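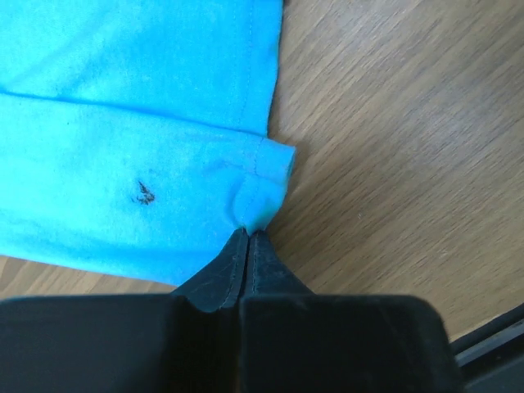 What should we check first if the folding demo stops in the middle of a cycle during the open day?
Check the status line on the operator screen before touching the cell. If it reads HOLD, the program is waiting for an input and can be resumed. If it reads FAULT, write down the code, then clear it from the menu. Do not power cycle first; the event buffer is lost on restart.

Ticket 2504
Site: Clirnham, visitor hall
Unit: Stomura folding cell, single arm
Reported by: Brodau site support
Priority: High (open day Saturday)
Status: Resolved, monitoring

Problem as reported
Cell stops with fault 529 during the shirt folding demo. Restart clears it, then it comes back. First seen in rehearsal. Demo slot is 30 minutes and the cell has to run unattended between slots.

Log

Entry 1
Buffer exported before restart. Fault 529 is grip width out of range: fingers closed further than the taught minimum after a pick command. Same program step each time, the hem pick.

Entry 2
Finger zero checked against the gauge. Within limits. Cable and connector at the wrist reseated. Ran the program again, fault 529 on cycle 6. Hardware ruled out for now.

Entry 3
Compared the loaded program with the one on the Gough share. The loaded copy has the minimum width set for towels. A shirt hem at a single layer closes below that value, at the seam it does not. Explains why the fault comes and goes depending on where the pick lands.

Entry 4
Loaded the shirt program from the share. Minimum width now matches thin cloth. Lost-grip detection left on. Tested with nothing under the fingers: fault raised as expected.

Entry 5
Full slot run at normal speed, almost 30 minutes, no faults. Second slot run with the barrier closed and the hall lights on. No faults.

Action for site
Keep the towel program off the cell until the open day is over. If 529 returns, export the buffer and attach it to this ticket. Reset from the operator screen only, with visitors behind the barrier.

Open item
Both programs show the same name in the menu. Rename request passed to Stomura. Ticket stays in monitoring until the hall closes on Saturday.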